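Researcher wanted, sports governance desk
Posted 11 September 2018

Ulix is a small newsroom that covers how sport is run and who pays for it. We need a researcher for a long project on stadium contracts, starting with the Arellano arena and the two companies that won most of the work on it, Pudell and Cestano.

Everyone involved says the bidding was clean. They may be right. We have read 19 of the contracts and would like somebody stubborn to read the rest, some 70 files, most of them badly scanned.

What the work involves

Reading tender documents and company accounts. Filing records requests and chasing them when the reply is a polite nothing. Writing memos that say what we know, what we suspect and which is which.

What we don't want

Fans with a theory. People who have already decided which official is a crook. Anybody who describes themselves as passionate about transparency, a phrase we have mostly heard from federation press offices.

Pay and hours

Four days a week, fixed term, salaried. Past job ads in this field have promised "exposure." We pay money. Whether the post is extended depends on funding, and we won't pretend to know.

Simulated interiors, seen from several viewpoints:

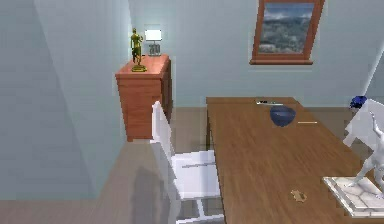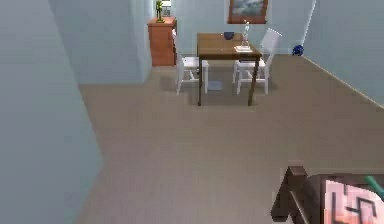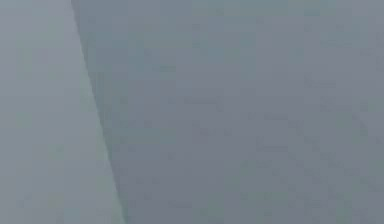
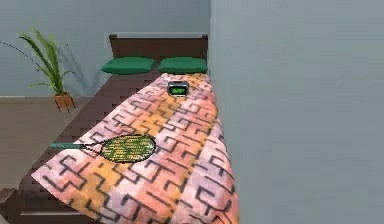
How to apply

Write to Karla Cisneros, research editor, with a resume and one page on a public claim in sport that you checked yourself, including anything you got wrong. Emiliano Aguirre will call two of your references, and he does ask awkward questions. Please skip the cover letter.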